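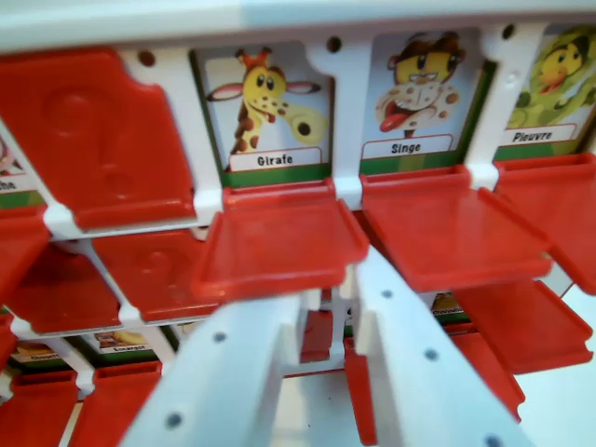
Picture cards labeled "Girafe" and "Singe" in a white plastic game board.

Filed under: Event Guides > Outdoor Screenings > Setup

Section 2: Setting Up the Public Viewing Area

This section applies to the Naveck outdoor screen kit when it is used to show live matches in parks, squares and parking lots. It covers the ground layout, the screen, the sound system and the checks to be completed before the public is admitted. Permits, food service and live music are covered in separate sections.

Before You Begin

Read the whole section before unpacking any part of the kit. At least four trained adults must be present while the mast is being raised. Members of the public, including early arrivals who offer to help, must remain outside the working area.

Confirm that the following items are on site:

- Naveck screen panels, in their original cases
- Hafþórsson mast and base, with all locking pins
- Ileo sound controller and two speaker stands
- Power cables, cable ramps and ground sheets
- Barrier tape and the printed site plan

Caution: Do not begin assembly if the wind warning light on the mast base is on. If the light comes on during assembly, stop work, lower the mast and clear the area.

2.1 Marking Out the Ground

1. Walk the site with the printed plan. Remove loose stones, branches and litter.

2. Mark the position of the mast base with tape. The base must stand on firm, level ground. Do not place it over a drain cover or on a slope.

3. Mark the safety zone around the base as shown on the site plan. No seating, stalls or stage equipment may be placed inside the safety zone.

4. Mark the main aisle from the entrance to the front of the viewing area. A second aisle is required if the site has only one entrance.

5. Mark the wheelchair viewing area. It must have a clear view of the screen when the people in front of it are standing.

6. Mark the family area away from the speakers.

Note: Spectators at a match do not behave like a movie audience. They stand up at the same moment and tend to move toward the screen. Aisles that seem generous in the afternoon may be full by kickoff, and stewards should be placed with this in mind.

2.2 Raising the Mast

1. Place the base on the marked position and extend all four legs.

2. Level the base with the hand wheels until the bubble is centered.

3. Fit the ballast blocks. Every block must be in place before the mast is lifted.

4. Insert the lower locking pins, part number 1424. Turn each pin until it clicks.

5. Raise the mast slowly, with one person at the crank and one person watching each side. The fourth person keeps the working area clear.

6. Insert the upper locking pins and attach the safety strap.

Caution: Pins from older Hafþórsson masts are similar in size but do not lock fully in this base. Check the number stamped on every pin. Return any unmarked pin to the supplier.

2.3 Fitting the Screen

1. Lay the ground sheets in front of the mast and place the panels on them face up.

2. Connect the panels in the order printed on the back. Begin at the lower left.

3. Hang the lower row first. Close each latch by hand before lifting the next panel.

4. Connect the data cable and then the power cable. Leave the power switched off until all panels are latched.

5. Switch on the power. The screen will show a plain gray field, followed by the test pattern.

6. Stand at the back of the viewing area and check the pattern for dark panels or bands of uneven color.

If the message 1005 appears, one panel is not receiving a signal. Switch off the power, reseat the data cable on the panel named in the message, and switch on again. If message 3881 appears, the broadcast input has not been recognized. This is a fault in the source and not in the screen – check the receiver and its subscription before touching any cables on the mast.

Note: Bright afternoon sun reduces contrast. Where the site permits, the screen should face away from the setting sun. Select Daylight mode for afternoon matches and change to Evening mode at halftime if needed.

2.4 Connecting the Sound

1. Place the speaker stands on either side of the screen, outside the safety zone.

2. Connect both speakers to the Ileo controller and cover all cables with ramps wherever people will walk.

3. Set the controller to Speech. Commentary is difficult to follow in the Music setting.

4. Play the test track and walk the full length of the viewing area. Adjust the level from the rear of the crowd area.

5. If a band or disc jockey is appearing before the match, connect the stage mixer to Input B. Leave Input A for the broadcast.

6. Test the emergency microphone. It must override both inputs.

Caution: Do not leave Input B open after the band has finished. At the Jarkevcombe site, stage conversation was carried over the commentary for much of the first half. The stage mixer should be muted at the controller and also at the desk.

2.5 Checks Before Opening

1. Confirm that all pins, latches and straps are closed.

2. Confirm that the aisles and exits are clear and that exit signs can be read from the center of the viewing area.

3. Run the live broadcast for at least ten minutes with picture and sound together.

4. Brief the stewards on the signal to pause the screening.

5. Record the time of each check in the site log and have the site supervisor sign it.

Do not open the gates until the log has been signed. If the match has already begun, show it on the screen while checks are completed, but keep the public outside the barrier.

Reader Comments (3)

parkside_events: Very useful, thank you. Could you add something on extra time? Our permit ended at 10 p.m. and the match did not. We had to switch off before the penalties and the crowd let us know about it.

Guest: Step 3 in 2.4 fixed our sound. We had been running on Music all Friday evening and could not understand a word of the commentary.

fieldcrew: Does the safety zone get any bigger if you leave off the bottom row of panels? The plan we were given only shows the full screen.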